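Sorting mixed snack bars into clear open bins: how to keep the flavors apart?

Asked by Kavitha Chowdary, Sep 16, 2023

I restock the break area for a small office and buy bars in mixed lots from a wholesaler, Kesteo. The last lot was 422 bars. They arrive in one carton with the flavors jumbled, and I sort them by hand on a table into clear plastic bins with an angled cut-out handle at one end. 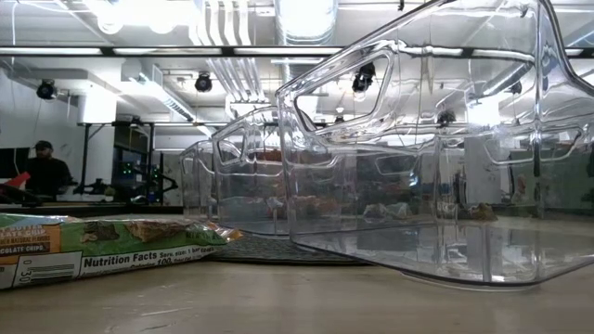 My problem is that the sort does not hold. Bars that lie crosswise take up space, the wrappers slide over each other, and after a few days the bins are mixed again. I also find crumbs in the bottom of the bins between refills. I have been sorting by wrapper color, but two of the flavors use nearly the same green. Dividers from Burell were tried in July and did not fit the rounded corners.

Is there a standard way to do this, or should I change bins?

Answer 1 (accepted)

Keep the bins. Change the sort key and the loading order.

Color is a weak key for mixed brands. Sort by what the bar is — chocolate, fruit, nut — and use one bin per type. If you have more types than bins, combine the slow ones. In my own stock, 181 of the last lot were chocolate and the rest barely filled one bin between them.

Procedure I use:

1. Empty every bin and tip out the crumbs. Wipe with a barely damp cloth and let it dry. Any bar with an open seal goes in the trash.
2. Set the bins in a row on a mat, handles facing the same way. A bare tabletop lets them creep while you load.
3. Place one bar of each type in its bin first. Those are your markers.
4. Sort the carton in small handfuls. Do not pour.
5. Turn all bars parallel before you add a second layer. A bar left crosswise in a corner will tilt everything above it.
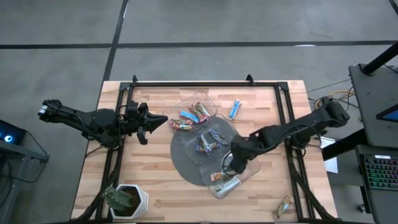 Bins in a diagonal row on a round mat. The farthest has four bars in it, with one lying crosswise in the corner.

At step 5 you would lift the crosswise bar out and lay it alongside the others. Standing bars on edge works too, but only if the bin is nearly full — otherwise they fall over as soon as a few are taken.

For labels, put the tape on the front wall below the ridge. Tape on the rim gets peeled off by people's hands. I use Murnico removable tape and replace it roughly every 7 weeks.

Answer 2

Agree with the above about not using color. I would add the dates. Older bars on top or in front, new ones underneath. If you load new on top, the bottom layer never moves.

Answer 3

We gave up and bought a drawer unit from Văduva. Costs more. Don't know if it would fit on your table.

Related questions
Removing tape residue from clear plastic bins
Break room shelf depth for 2 rows of bins
How long do granola bars keep after the printed date?
Non-slip mats that can be wiped down
Splitting a wholesale carton between two offices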